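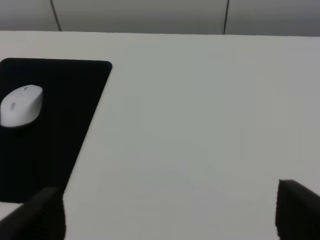 Wrist camera view, gripper open, mouse and pad at left.

1/ Posting our start-of-episode rules for tabletop recording. Three people asked after the Skokance meetup and the old PDF is out of date.

2/ Both fingertips must be in view at the start, with the gripper open and empty. If one finger is missing, the mount has rotated. Stop and reseat it. Do not crop or correct it later in software.

3/ The far edge of the table should be visible near the top. It does not need to be level. It needs to match the reference still for that station to within 4 pixels at both ends.

4/ Props go on the side named in the task sheet. A prop may run out of view at the start. It may not be fully out of view. Vanderleia Siqueira wanted this stricter and lost the vote.

5/ A finger overlapping a flat item such as a mouse pad is allowed. Overlap with the item to be grasped is a reject.

6/ Matte surfaces only. We pulled the gloss tabletops at the Prosville site in August. Reflections of the fingers were getting labeled as fingers.

7/ Anything behind the table stays where it was in the reference still, cables included. If something back there moves, shoot a new reference and raise the station revision.

8/ Focus: slight softness passes. The check is whether an annotator can place the fingertip edge. Rizwan Munasinghe has the test script, ask him for the current branch.

9/ Numbers from the last audit: 3,134 episodes reviewed, 763 rejected. The largest single cause was rule 2. Second was rule 7.

10/ Reject at the station, before the arm moves. An episode that fails after upload still needs an ID, a reason code and a second reviewer. Catrin Bevan keeps the code list.

11/ Speed cap during recording is 70 mm/s below the approach height. That one is in the cell risk assessment, so it is not open for comment here.

12/ Open item: whether rule 3 should apply to stations with a height-adjustable table. Engelhardt says yes, Dralel says no. Replies welcome from anyone running both.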